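About Gralten

August 31, 2026 | By Elfriede Steiner

Gralten makes messaging software for machines, sensors and control rooms.
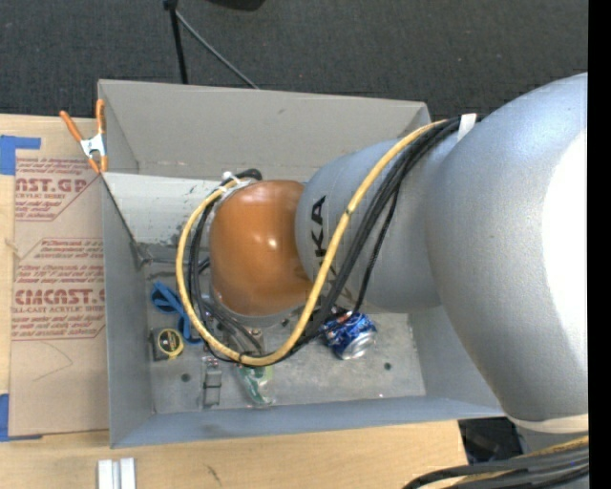 Who we are

Our company was started by Beat Zürcher and Fraser Haldane, who before worked together on signal equipment for mountain railways. They had the same problem in every project: each supplier sent its data in its own format, and a new converter had to be written each time. From these converters came our first product, Vesano.

Today we have offices in 2 countries and we serve almost 200 customers. Most of them are water utilities, small power producers and operators of cable cars.

What we do

Vesano is a message broker that runs on the plant network. It takes data from older field devices and passes it to newer systems, with a time stamp and a quality flag. It continues to store messages when the connection to the center is lost, and sends them in the right order afterwards.

Limier is our monitoring tool. It watches the traffic between nodes and informs the operator when a message comes late or does not come. Since May it is also available without Vesano, as many customers have asked us for this.

How we work

Each customer has one engineer as a fixed contact. Rupert Gisler leads the engineering group and Vasanthi Thomas is responsible for support and training. The training course takes 4 days and is held at our office or at your site. Please note that we do not sell hardware. For gateways and switches we can recommend a partner in your region.

We publish the interface description of all our products, and you can read it before you buy something.

This website uses cookies to remember your language. Accept | Settings

© 2026 Gralten | Contact | Privacy | Back to top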